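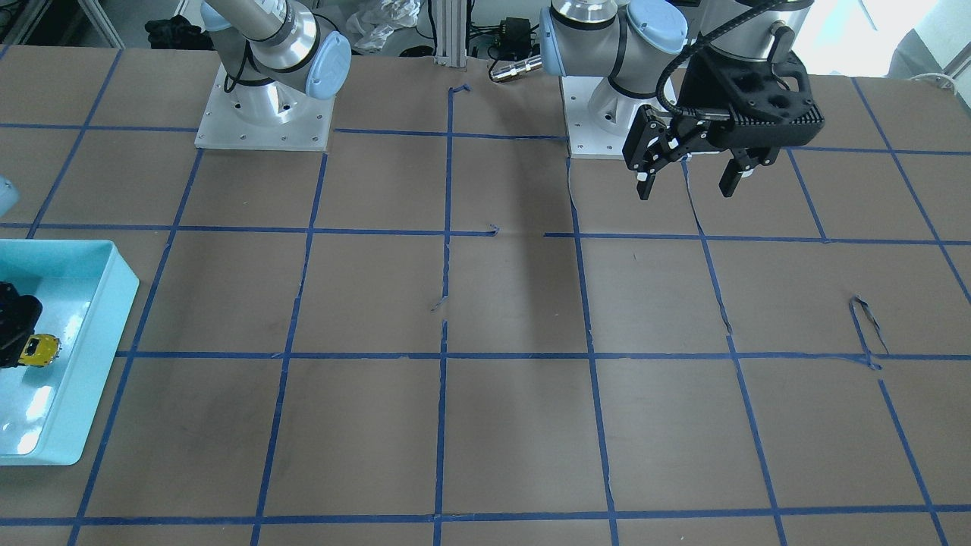

Figure 1. Worktable with brown paper and a grid of blue tape.

Surface Lowering above Shallow Cavities at the Stollstead Site
Abdelkrim Soliman and Sigrún Hallgrímsson

1. Background
The Stollstead plateau is a layer of soft limestone covered by clay and glacial till. Rainwater enters through joints in the rock and widens them over time. Where the cover is thin, soil washes down into the openings and the ground above sinks. The Wudel stream crosses the plateau and goes underground at its eastern margin.

2. Method
We surveyed 104 points in May with a level and staff, using the Butkienė bench mark as the reference. Each line was run forward and back. Lines with a closing error above the limit were repeated – two in total. Depressions were outlined from the highest closed contour.

3. Results
The largest depression covers 743 square meters and has a flat floor of gray clay. Its long axis follows the main joint direction. Two smaller hollows near Fulten are steep-sided, with bare rock on the north wall. Slopes elsewhere are gentle and show no open cracks.

4. Limits
Soil depth was measured by hand auger only, and the auger stopped on stones at several points – depths there are minimum values. The wooded strip south of the stream was not surveyed.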